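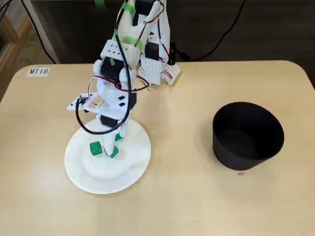

The paper plate, friend of every potluck.

I have been going to the Wednesday potluck at the Peto Street hall since December and I'm now officially the person who won't shut up about it. So this is the post. If you've been hearing about it from me in person, you can skip down to the beans.

The way it works is very simple. Doors open at six, you bring a dish, you put it on the long table, you eat. There's no sign-up sheet! I was horrified by this at first. My mother ran church suppers with a chart on the refrigerator and a phone tree, and if you were down for a green vegetable, you brought a green vegetable. At Peto Street you just turn up with whatever you made, and yes, there was one week in February when we had nine desserts and a bowl of coleslaw. I ate very well that night and slept terribly.

What I love most is eating food I would never have picked off a menu. Thabiso Dlamini brought chakalaka the second time I went, which is a spicy South African relish with beans and carrots and peppers, and I went back for it 3 times. He serves it cold next to anything grilled, but I've been putting it on eggs, on toast, on a baked potato, and once (standing up, in front of the open refrigerator) on a piece of plain cheddar. He says the curry powder has to go in early with the onions so it loses the raw taste. I've tried it both ways now and he's right, it's a completely different pot of food.

What to bring

I've had some flops, so here is what I've learned. Anything that has to be eaten within ten minutes of leaving the oven is a bad idea. I made a cheese soufflé in January. We will leave that there.

Things that sit happily for an hour are what you want. Baked beans, braised cabbage, a big pan of cornbread, noodle salad with peanut dressing, roasted carrots with cumin. Deviled eggs vanish before you've got your coat off, so if you want to be popular, make those, and make a lot of them. Cold sesame noodles go almost as fast.

Cut everything smaller than you think. People want to taste twelve things, and if your lasagna is in slabs the size of a paperback they'll look at it, look at the space left on their plate, and move along. I do mine in two-inch squares now and I take home an empty pan.

And write a card! Name of the dish, whether there's meat, nuts, or dairy in it. It takes a minute and saves you answering the same question all evening with your mouth full.

A word on plates

Real plates are lovely if the hall has a dishwasher. Ours has one sink and a faucet that has to be held at an angle, so paper it is. I used to buy the thinnest ones and double them up, which costs the same as buying decent ones in the first place. Get the kind with a proper rim. You want that ribbed edge when somebody has ladled stew next to your salad and you're crossing the room looking for a chair.

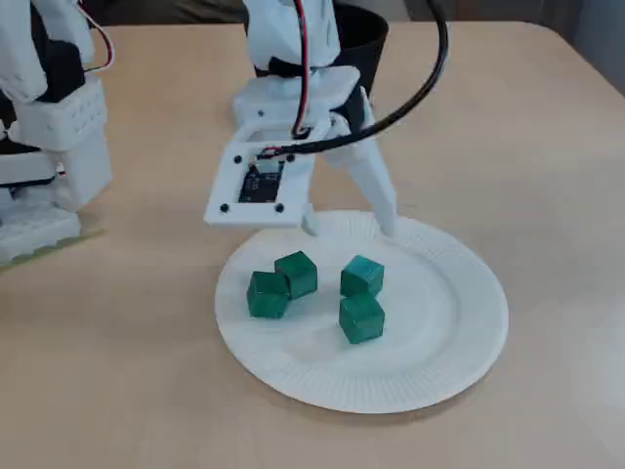
The beans, as promised

Beverley Rowbotham finally gave me her recipe, and she said I could put it up as long as I told people to soak the beans and not cheat with cans. Consider yourselves told.

Soak 2 pounds of navy beans overnight in plenty of cold water. Next day, drain them, cover with fresh water, and simmer until they're just tender, usually an hour or a little more. Save the cooking water. Fry two chopped onions in butter until they're really brown, browner than feels sensible, then stir in half a cup of molasses, a third of a cup of tomato paste, two tablespoons of dry mustard, a good splash of cider vinegar, and plenty of black pepper. Tip the beans in, add enough of the cooking water to come just up to the top, and put the lid on. Bake at 300 for four hours. Salt them near the end. Look in on them every hour and top up the water if they seem dry.

They're better the second day, so I make them Tuesday night and warm them up before I go. The smell in the house is unbelievable. My upstairs neighbor came down and asked about it, and now she comes too!

Next time

I want to try a big tray of stuffed cabbage, and I've been promised a lesson in flatbreads from the couple who always sit by the piano. There's also talk of a soup night once the weather turns, everyone bringing a pot, with bread and nothing else. I've already called dibs on split pea.

If you've got a dish that travels well, please leave it in the comments, especially if it's a vegetable. We're still a bit heavy on the desserts.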